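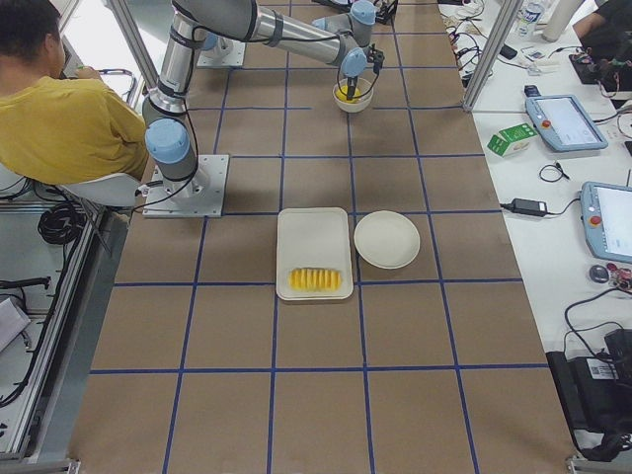
# Bandeja de melamina con el fondo mate y manchas amarillas: ¿se recupera o se tira?

**Thitima Rungrueang** · sábado, 14 de enero · categoría: Cocina y menaje

Tengo un juego de bandejas y platos de color crema, de melamina según la etiqueta, comprado en Chuensuk hace varios años. Las bandejas se usan a diario para servir comida templada, a menudo con cúrcuma o pimentón. El fondo ha perdido el brillo y tiene un velo amarillento que no sale con lavavajillas normal. Al tacto se nota algo áspero en la zona central; el borde sigue liso.

Lo que he probado hasta ahora:

- Remojo en agua caliente con detergente toda la noche. Sin cambios.
- Pasta de bicarbonato y esponja blanda. Aclara un poco el tono, pero al siguiente uso vuelve a estar igual.
- Lavavajillas, programa intensivo. Creo que lo empeoró.

En la droguería me ofrecieron Vallix en polvo, que lleva percarbonato, y también una crema pulidora de la marca Atham para plásticos. No sé si alguna de las dos es apta para superficies en contacto con alimentos. Tampoco tengo claro si la aspereza es cal o desgaste del material.

---

**erport_taller**

Son dos problemas distintos y conviene separarlos.

**Mancha.** La curcumina es liposoluble y penetra en cuanto la capa superficial pierde continuidad. El percarbonato la degrada por oxidación. Procedimiento que uso:

1. Desengrasar con detergente y aclarar.
2. Disolver 15 g de percarbonato por litro de agua a 50 °C.
3. Sumergir la pieza entera. Si se deja media fuera, queda marcada la línea del agua.
4. Retirar a los treinta minutos, aclarar con agua abundante y secar.

Si queda un resto amarillo, el sol directo de unas horas suele terminar el trabajo, porque la curcumina es muy inestable a la luz. No use lejía: el cloro ataca la resina y deja la superficie más porosa. Y no mezcle nunca percarbonato con otros limpiadores ni lo guarde disuelto en un bote cerrado.

**Aspereza.** Para descartar la cal, ponga unas gotas de vinagre de limpieza en la zona durante 5 minutos y aclare. Si se alisa, era cal. Si sigue igual, es abrasión, y eso no tiene arreglo doméstico. Se puede lijar con grano 3000 al agua y queda bonito, pero se elimina todavía más capa protectora. Yo lo haría solo en una pieza decorativa. Por la misma razón descartaría la crema pulidora, que además deja ceras cuya composición no suele figurar en el envase.

El programa intensivo pudo influir. Muchas melaminas admiten lavavajillas, pero con ciclo corto y en la cesta superior. Mire el reverso: si no aparece el símbolo, a mano.

---

**mamen_lv**

A mí el bicarbonato me funciona, pero hay que dejarlo más rato. También limón. Las mías costaron 200 baht el juego completo, así que cuando se ponen feas compro otras y listo.

---

**R. Otaola**

De acuerdo con lo del percarbonato. Añado un criterio de descarte que falta en la respuesta anterior: si al pasar la uña por el fondo se notan surcos, o si hay grietas finas cerca de la curva del borde, la pieza debe dejar de usarse para comida. La melamina deteriorada migra más, sobre todo con alimentos ácidos y calientes. Tampoco debe entrar en el microondas, esté nueva o vieja.

Para servir platos con cúrcuma a diario cambiaría a porcelana vitrificada o acero. Las bandejas que pasen la prueba pueden seguir con pan o fruta entera.

---

**Thitima Rungrueang**

Hecha la prueba del vinagre en dos bandejas. En una la aspereza desapareció; en la otra no, y con la uña se notan surcos. Esta última la retiro. Para la primera he pedido el Vallix sin perfume. En el reverso no aparece ningún símbolo de lavavajillas.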